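Asley Workshop Group
Equipment planning meeting, October 17, 2024

Minutes of the June meeting were agreed with one correction: the Hattori quote was for a single hand, not a pair.

1. Spend to date
The group has 1125 pounds left in the small equipment line. Anything over that goes to the main budget round.

2. Hands and grippers
The two-arm unit currently has a different end fitted to each arm. The meeting discussed whether to buy a second multi-fingered hand to match the right side. Trirkano quote 10 weeks for delivery, Hattori around 17. It was agreed to ask both for a price that includes spare fingertips – these were left out last time.
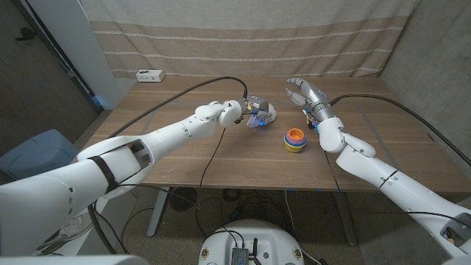
Two-arm unit at the table, with the nested stacking cups.

3. Cables
Cables still run over the table top and across the carpet below. A quote for overhead cable support from Civus was tabled. Members were in favour, but the fixing points need checking with the building office first. Cable covers for the floor to be bought now from the small equipment line.

4. Table and test objects
No new table this year. A second set of stacking cups and a box of mixed household items were approved.

5. Service cover
The current cover ends in June. Renewal to go into the main budget round as a separate line.

Actions
Revised quotes from Trirkano and Hattori – purchasing lead
Fixing points – lab manager
Floor covers and cups – stores

Next meeting to be set once both quotes are in.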